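Speiseteller Fornandale, hellblau

Hillov Tischbedarf > Geschirr > Teller > Serie Fornandale

Der Speiseteller aus der Serie Fornandale ist der Teller, den wir am häufigsten nachliefern. Er ist rund, einfarbig hellblau und kommt ohne Dekor aus. Verwendet wird er in Ferienwohnungen, Teeküchen und kleinen Kantinen, ebenso im privaten Haushalt. Wer schon Teile der Serie besitzt, kann einzelne Teller nachkaufen, die Farbe ist seit Einführung der Serie dieselbe geblieben.

Lieferumfang

Der Teller ist einzeln oder im Satz zu 4 Stück erhältlich. Im Satz liegt zwischen den Tellern jeweils eine Lage Papier, die beim Auspacken entfernt wird. Der Karton ist stabil genug, um die Teller darin zu lagern, etwa in Ferienwohnungen außerhalb der Saison. Einzelteller werden in einem kleineren Karton verschickt und sind ebenfalls in Papier eingeschlagen.

Farbe

Das Hellblau ist ein blasser, leicht pudriger Ton. Zu weißem Geschirr passt es gut, zu Cremeweiß nur bedingt, da wirkt der Teller kühler als gewünscht. Auf dunklen Holztischen tritt die Farbe deutlich hervor, auf hellen Flächen bleibt sie zurückhaltend. Bei Lampenlicht am Abend erscheint der Teller etwas grauer als am Fenster. Wer unsicher ist, bestellt am besten zuerst einen einzelnen Teller und stellt ihn für ein paar Tage auf den eigenen Tisch.
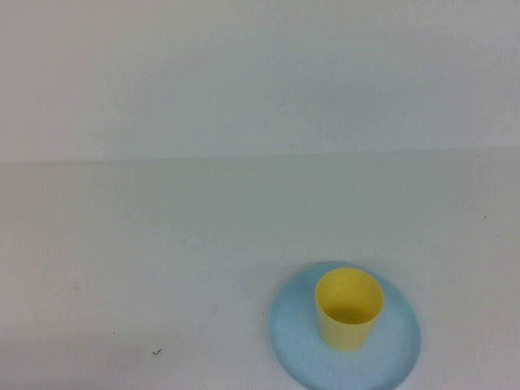 Teller Fornandale in Hellblau auf weißem Tisch.

Farben können je nach Bildschirm abweichen. Ein Farbmuster in Form einer kleinen Scherbe legen wir auf Anfrage kostenlos bei – bitte im Bemerkungsfeld der Bestellung angeben.

Gebrauch und Pflege

Der Teller ist für die Spülmaschine geeignet. Wir empfehlen ein Programm mit mittlerer Temperatur und einen Korb, in dem die Teller einander nicht berühren. Von Hand genügen warmes Wasser und ein gewöhnliches Spülmittel. Scheuermilch und Stahlwolle bitte nicht verwenden, beides macht die Oberfläche auf Dauer stumpf.

Graue Striche vom Besteck sind Metallabrieb und kein Schaden am Teller. Sie lassen sich mit einem feuchten Tuch und etwas Reinigungspaste für Keramik entfernen, danach gründlich nachspülen.

Zum Erwärmen von Speisen in der Mikrowelle ist der Teller geeignet, für Backofen, Grill und Kochfeld nicht. Einen Teller aus dem Kühlschrank vor dem Erwärmen einige Minuten stehen lassen. Teller mit Sprüngen oder abgeplatztem Rand bitte nicht weiter für Speisen benutzen.

Gestapelt wird der Teller am besten nur mit Teilen der gleichen Größe. Für Schränke, in denen häufig umgeräumt wird, führen wir Zwischenlagen aus Filz (Zubehör, siehe unten).

Weitere Teile der Serie

Zur Serie Fornandale gehören außerdem der Frühstücksteller, die Müslischale und eine flache Servierplatte, alle im gleichen Hellblau. Der tiefe Teller ist zurzeit nicht lieferbar, die nächste Lieferung erwarten wir im Januar. Vorbestellungen sind möglich und werden in der Reihenfolge des Eingangs bearbeitet.

Die Becher der Serie Skerurard sind im Farbton etwas dunkler. Sie werden oft zusammen mit Fornandale gekauft, sind aber keine exakte Ergänzung.

Zubehör

Filzzwischenlagen, grau, Packung zu 5 Stück
Tellerständer Bortolotti, zum Aufstellen im Schrank oder im offenen Regal
Reinigungspaste für Keramik, Tube

Versand und Ersatz

Lagerware verlässt unser Haus innerhalb von 2 Werktagen. Kommt ein Teller beschädigt an, genügt ein Foto des Tellers und des Kartons per E-Mail, wir schicken dann Ersatz. Die beschädigte Ware muss nicht zurückgesendet werden. Bitte den Karton aufheben, bis die Sache geklärt ist.

Unbenutzte Teller nehmen wir innerhalb der gesetzlichen Frist zurück. Sätze bitte vollständig zurückgeben, einzelne Teller aus einem Satz können wir nicht erstatten.

Größere Mengen

Für Pensionen, Büros und Vereine erstellen wir Angebote ab fünf Sätzen. Ansprechpartnerin ist Viorica Obradović, telefonisch am Vormittag oder jederzeit über das Kontaktformular. Fragen zu Nachlieferungen und älteren Bestellungen beantwortet Loredana Longo. Bitte die Bestellnummer bereithalten – sie steht auf dem Lieferschein oben rechts.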